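Plurkcombe Home Help Trial -- progress report to the Ramska Fund

Thank you, as ever, for your patience with us, and for the kind note in January, which went straight up on the workshop door. You asked whether a machine can yet be trusted with the small jobs of a house, and we can give you a fuller answer than last time, though still a mixed one.

Wiping down and fetching are coming along nicely. Packing and unpacking are slower going, and most of this period went on them, using the hand-held gripper to show the Weldu arm how a person would go about it.
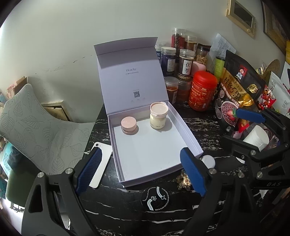 Page last changed: Sun 3 November

Jars in a fitted tray, like the pink-lidded pair in the white gift box, are harder than they look. The pads have to come down on either side of a lid with very little room to spare, and an upright box lid leaves one less direction to come in from. Of 40 attempts by the arm at this sort of job, 30 ended with the jar standing where we wanted it. Most of the others were slips at the lid, and we lost 2 jars altogether (both plain ones, thank goodness).

Crowded tables still trouble it a good deal -- a shiny bag or clear plastic near the target can send the arm wandering. The Bornik software update has helped a little, and we should like another 4 weeks with it before promising you anything.

Spending is within the grant, and we are not asking for more at present.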